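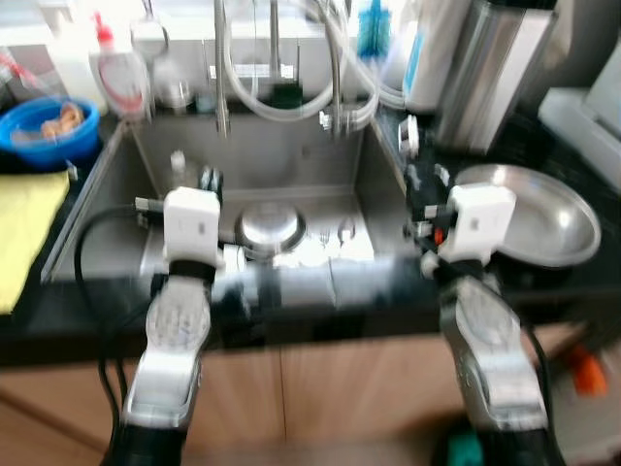 Llegamos a Lastel pasadas las nueve de la mañana, con la furgoneta del club y un termo de café que no duró ni hasta la rotonda. La jornada de puertas abiertas es en junio y dan 13 plazas por turno, así que conviene apuntarse pronto. Nosotros íbamos, sobre todo, por la célula de cocina: un puesto con dos brazos delante de un fregadero de verdad, con su grifo, su encimera negra y sus armarios de madera clara debajo. Quien haya visto células de paletizado sabe lo que es una valla amarilla y un suelo pintado. ¡Pues esto se parece a la cocina de mi cuñada!

Lo digo como elogio. En la encimera hay lo que hay en cualquier casa: un bote de lavavajillas con el tapón rojo, un cepillo azul, un paño amarillo doblado, un cuenco azul con comida, un plato metálico a la derecha de la pila. En el taller nos explicaron que no lo recogen para las visitas y que los objetos cambian de sitio a propósito entre una tanda y otra. La parte que no cambia es la posición de la base respecto al fregadero, y a eso le dedicaron media mañana.

## La puesta a punto de primera hora

El turno empieza con los brazos parados y el puesto consignado. Primero se limpia el canto delantero del fregadero, porque lo usan de referencia, y después se comprueba la distancia de la base al mueble. Tiene que dar 435 milímetros a la izquierda y 435 a la derecha, medidos con una galga de aluminio que han hecho ellos mismos (una pletina con dos topes, nada más, y funciona de maravilla). Si un lado no entra, se afloja la base, se empuja con la palma y se vuelve a medir. Me encantó que lo hicieran a mano, sin láser, en lo que se tarda en atarse los zapatos.

Luego viene la altura. La columna lleva una escala grabada y la marca de trabajo está en 474. Alguien del grupo preguntó por qué no una cifra redonda, y la respuesta fue que probaron varias y en esa los dos codos libran el borde de la encimera con la pinza metida hasta el fondo de la pila. Está escrito con rotulador en la propia columna, y por lo visto lleva ahí desde el primer montaje.

Con la base en su sitio se lleva cada brazo a su postura de espera, la pinza izquierda justo encima del borde delantero del fregadero y la derecha sobre el borde de su lado. Desde esa postura se ve enseguida si algo ha cogido holgura: se mueve la muñeca con dos dedos y se escucha. Nos dejaron probar. El brazo derecho tenía un clic pequeñísimo que yo no habría notado jamás y que el técnico oyó desde la otra punta de la sala.

## Agua, jabón y cables

Aquí es donde más apuntes tomé. En la célula de mecanizado que tenemos en el club el enemigo es la viruta; en esta, la humedad y el jabón. El lavavajillas seco deja una película pegajosa en los dedos de la pinza, y la pieza que ayer se agarraba bien hoy se queda pegada al soltarla. La rutina es esta:

- Paño húmedo en los dedos al terminar cada tanda, y paño seco después. Sin alcohol, que con el tiempo agrieta la goma.
- Repaso con un bastoncillo de los huecos laterales de la pinza, por donde asoman los herrajes.
- Revisión del cable de cada antebrazo, de la pinza hacia abajo, pasándolo entre los dedos.
- Un vistazo al suelo debajo del mueble. Cualquier gota ahí para el puesto.

Lo del cable merece párrafo propio. En los dos brazos va por fuera, junto al antebrazo, y en el izquierdo hace una comba antes de bajar. A los de mantenimiento de fábrica nos sale el reflejo de embridarlo todo bien tirante, y varios lo comentamos en voz alta. Nos contaron que así empezaron ellos, y que cambiaron tres conectores en un mes. Al girar la muñeca, el cable corto tira siempre del mismo punto. Con la comba el esfuerzo se reparte y el conector deja de sufrir, a cambio de vigilar que no se enganche en el grifo, que en ese fregadero tiene bastante compañía de mangueras flexibles. Han puesto en el programa una zona prohibida alrededor, y cada vez que alguien mueve una manguera hay que comprobarla de nuevo en lento.

## La reparación en directo

La sorpresa buena fue que el clic de la muñeca derecha se arregló delante de nosotros, sin guion. Cortaron tensión, pusieron el candado, esperaron el tiempo que marca la ficha y apoyaron el brazo en un caballete forrado de espuma. ¡Lo del caballete nos lo llevamos a casa! En el club hemos sujetado brazos con cajas, con una silla y, una vez, con el propio hombro.

Quitaron la tapa, sacaron la pinza con sus cuatro tornillos y apareció el causante: un tornillo de la brida que giraba a mano. El fijador de roscas había desaparecido por completo. Limpiaron rosca y alojamiento, gota nueva, apriete en cruz con la dinamométrica y marca de pintura para ver de lejos si se vuelve a mover. Todo eso llevó 13 minutos de reloj, y la mayor parte se fue en buscar la punta correcta, que estaba en el cajón de otro puesto. Me alegró ver que eso pasa en todas partes.

Después de montar hay que recalibrar la pinza (cerrar, cerar, abrir) y repetir la postura de espera. No vuelve a producción hasta que coge y deja un plato vacío tres veces seguidas en la pila. Lo hizo a la primera y hubo aplausos, un poco ridículos si se quiere, pero muy sinceros.

El repuesto lo organizan por brazo, cosa que también copiaremos. Dos cajas de Bedel iguales, una marcada I y otra D, con dedos, tornillería, un cable y un conector. Cuando se abre una caja se apunta en la hoja pegada a la tapa. La hoja de la D está bastante más llena que la de la I, y la explicación que nos dieron es que el derecho hace los movimientos largos hacia la encimera.

## Lo que no vimos y algunas notas prácticas

Nos quedamos sin ver el cambio completo de un antebrazo, que solo hacen en la parada grande. Tampoco hubo tiempo para la sala de Duvodano, en el mismo edificio, donde montan las columnas. El turno de la tarde sí entraba, por si alguien puede elegir.

Para los que vayáis el año que viene: calzado cerrado, pelo recogido y nada de pulseras, lo miran en la puerta. El aparcamiento de McIntyre queda enfrente y dejan usarlo hasta las dos. Se puede preguntar todo lo que se quiera, y las preguntas más tontas (las mías, casi todas) fueron las que dieron más conversación.

Pendiente para la próxima reunión: dibujar la galga de dos topes, conseguir espuma para un caballete y revisar los conectores de nuestro brazo pequeño, que lleva el cable tirante como una cuerda de guitarra. Yo pongo el aluminio.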